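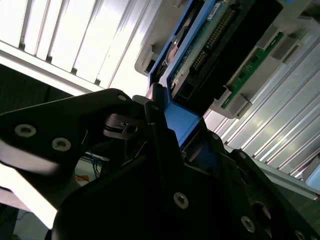

1/ Maintenance notes on the drive cell at Verden. One arm, one gripper, one task: desktop drives in blue plastic trays, in and out of the bay. The cell had been dropping into protective stop on insertion and I spent the morning finding out why.

2/ Service counter read 1,106 cycles since the last finger check. The interval is supposed to be 900. Log it, move on.

3/ First suspect was the fingers. They're held by countersunk screws, and the heads have to sit flush. A proud head will catch the bay wall when the arm comes in steep. None were proud. 2 were under torque on the left finger. Cleaned the threads, fresh medium-strength threadlocker, retorqued.

4/ If you do this yourself, pull the finger completely. Retightening in place hides dirt on the mating face and you end up with a finger that is tight and crooked.

5/ Second suspect was the tool center point. Someone had re-entered it by hand after the last finger swap, and the Z value was 3 mm long. On an open-air pick you'd never notice. On a tray going into plastic guides you hit the stop early and the force limit trips.

6/ Retaught the TCP with the four-point method against a fixed pin. Move the wrist a lot between points. Four nearly identical poses will give you a number, and it will be a bad one.

7/ Payload next. The entry was for the gripper alone. A drive and tray aren't heavy, but the arm reads the difference as contact force, so the insertion threshold was doing two jobs. There are now two payload entries, switched on grip confirm and release. 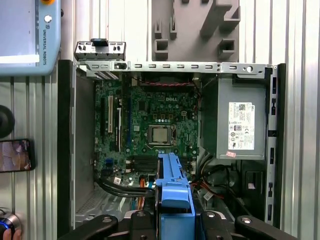 8/ Approach path came after that. Old program came down over the board on a joint move, and joint moves don't go straight. I put in a waypoint well above the case and made everything below it linear at reduced speed.

9/ Clearance over the socket matters more than usual when the heatsink is off. Safety plane for the tool is set above board height, with the bay approach as the only opening. Hülya Demirtaş checked the plane from the pendant before I was allowed to run at speed – house rule, second person signs.

10/ Loose cables are the part software won't fix. A drive power lead that springs back after you tuck it will be in the tray's way by the third run. We route before each session and look again after the first insertion.

11/ Grip force: turned it down. The tray rails flex inward when squeezed and then they don't line up with the guides. Enough to hold the tray against a firm tug by hand, no more.

12/ Insertion is now position control down to the mouth of the bay, then force control along one axis with the other two compliant. Before, all three were stiff, so any misalignment went straight into the plastic.

13/ Status: ran it through the afternoon at reduced speed, no protective stops. Full speed tomorrow. Counter zeroed, interval left at 900, and the TCP values are now on a label inside the controller door as well as in the installation file.

14/ Still open: the spare finger set from Breltora hasn't been measured. If it differs from the current pair the TCP gets taught again. I'll add the numbers to this thread when I have them.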